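Introduction to Wood Materials
Handout 3: Boards, Grain and Movement
January 18, 2019

Read this before the Sestthorpe workshop visit. Bring your copy of the Stubbs grading sheet.

Wood takes in moisture from the air and gives it off again. As it does, it swells and shrinks. Movement along the length of a board is very small. Movement across the width is much larger, and a wide board in a heated building can change enough to open a joint or split a fixed panel.

How the log is cut matters. Flat-sawn boards show wide, wavy figure and tend to cup. Quarter-sawn boards have straighter lines and stay flatter, but the log yields fewer of them and they cost more.

Wide surfaces are usually made from narrower pieces glued edge to edge. Let the stock sit in the shop for 16 days before gluing. Check each piece with the Mikton meter and write the reading on the end. Pieces in one panel should be within 2 percent of each other.

Plywood is built from thin layers with the grain turned at each step. The layers hold each other in place, so the sheet moves very little. The edge needs a lipping or a clear finish if it will be seen.

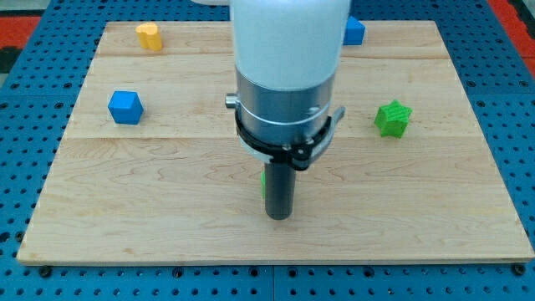
Reading time: 7 minutes

Maple is pale, hard and close-grained. It wears well on tabletops and counters but burns easily under a dull blade. It also takes stain unevenly, so test on an offcut first. The Bellex samples in the materials room show the same stain on maple, ash and beech.

For next time: measure one solid board at home, across the width, and keep the figure. We will measure again in June.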